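Ilard acquires minority holding in filter maker Kettunen

September. Ilard, the supplier of fuel and air systems for commercial vehicles, announces today that it has agreed to buy 26% of the shares in Kettunen, a maker of cabin and engine filters for trucks and buses. The shares are sold by the holding company Prallar, which keeps the rest of its position.

The two companies have worked together for 10 years. With this agreement, Ilard becomes the second largest shareholder of Kettunen and will receive 2 seats on its board. The price of the transaction is not disclosed.
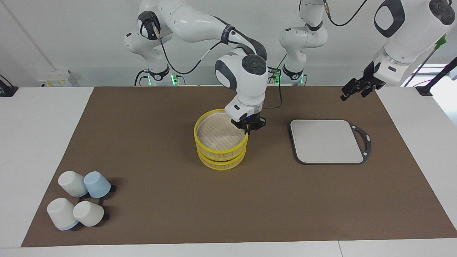
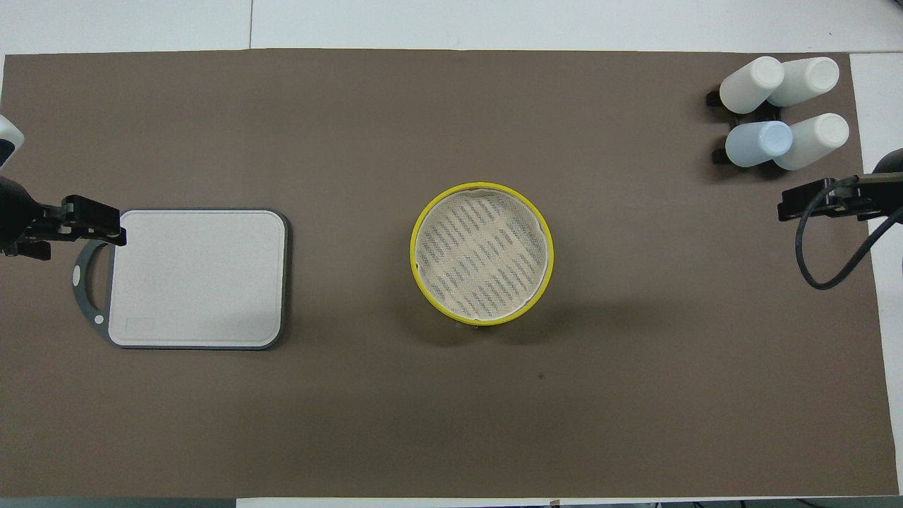

Bamboo steamer with two tiers (first picture) and cutting board on a brown surface (second picture).

"We know Kettunen very well, and we respect the way in which they build their products," said Cheuk-hei Yau, chief executive of Ilard. "Our customers ask us for complete systems, and the filter is an important part of it. We do not plan to ask for control of the company."

Kettunen will continue to operate under its own name and with its present management. It employs 2,510 people. The supply contracts with other vehicle manufacturers stay in force without changes, including the contract with the bus maker Jidard, which was renewed earlier this year.

The closing of the transaction depends on the approval of the competition authorities. Ilard will pay for the shares from its own cash and does not intend to issue new debt for this purpose.

Questions from journalists can be sent to the press office of Ilard. Questions about the shares held by Prallar should be sent to Prallar directly.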